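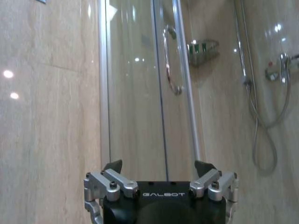
7/21/18 - Edine, the serviced-apartment firm in Rumumthorpe, has put a robot on bathroom duty, and the housekeeping staff have stopped being polite about it, which their supervisor takes as a sign of acceptance.

The machine came in April under a program called Skalalance. It handles shower doors, towels and baskets. It doesn't handle hair in the drain, a gap the staff noticed right away.

"I used to have a bad back and a quiet job," said Terence Mottram, 58, who has cleaned for the firm since 2000. "Now the back's better and I spend all day talking to a thing that doesn't answer. I've been married, so I had some practice."

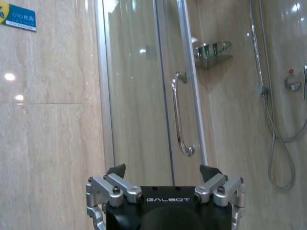 Has anyone lost a job over it?

Edine says the head count is the same as in the spring, though two housekeepers now have "robot attendant" on their badges and would like the title to come with a raise.

Pay is where things get less funny. Attendants walk behind the robot, fix what it misses and fill in a form about it, and the form takes nearly as long as the bathroom. 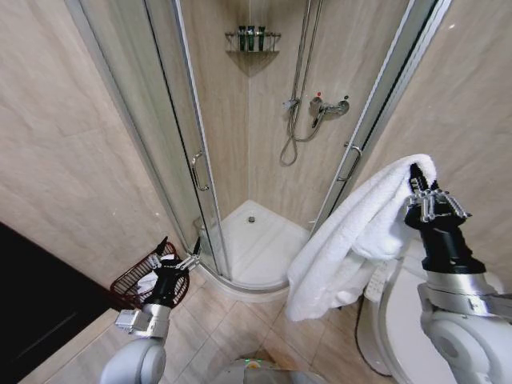
Mottram has asked for a shorter form. Management has promised to look into it once the Dunstan building gets its own machine, and has sent him a form to put the request in writing.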